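Vostness Keepsake Box, Large
Item 893
Made by Sorkent

The Vostness is a lidded box for parents who have lost a baby or young child. It is made to hold the things that come home from the hospital and the things that were already in the house: a hat, a blanket, footprint cards, a wristband, photos, letters.

The large size takes a folded receiving blanket and a newborn outfit with room left over for paper items. Families who only have cards and photos may prefer the small size, listed separately.

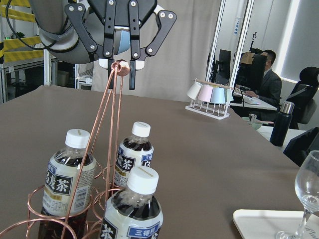 Copper-colored wire caddy with bottled tea

What comes with it
Box with fitted lid
2 cotton drawstring bags
20 blank note cards with envelopes
Acid-free tissue
Sleeve for a lock of hair

The note cards have no printed message. Some parents write to their child on birthdays. Others pass the cards out at the service so that relatives can write something down. Refill packs of 48 are sold under the name Skuvness and fit the same tray.

Name plate
A name plate can be added at checkout. You can give a first name only, a full name, or initials. Dates are optional. Please check the spelling before you order. If you have a question about wording, write to Nithin Amin at the order desk and he will send a proof before the plate is cut.

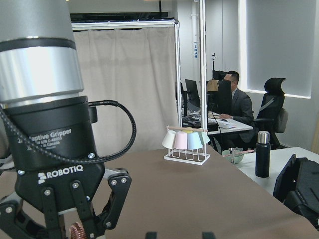
Robotiq Adaptive Gripper with a small copper-colored coil

Care
Keep the box out of direct sun and away from damp walls. Dust with a dry cloth. Do not wash clothing or blankets before storing them if you want to keep the scent. Place them in the cotton bags and close the lid.

Orders and returns
Boxes without a name plate can be returned unused. Boxes with a name plate can be replaced if the plate arrives damaged or does not match the proof. Hospitals and funeral homes can order by the case through Iyengar, our distributor.

Page updated Wednesday, January 17, 2024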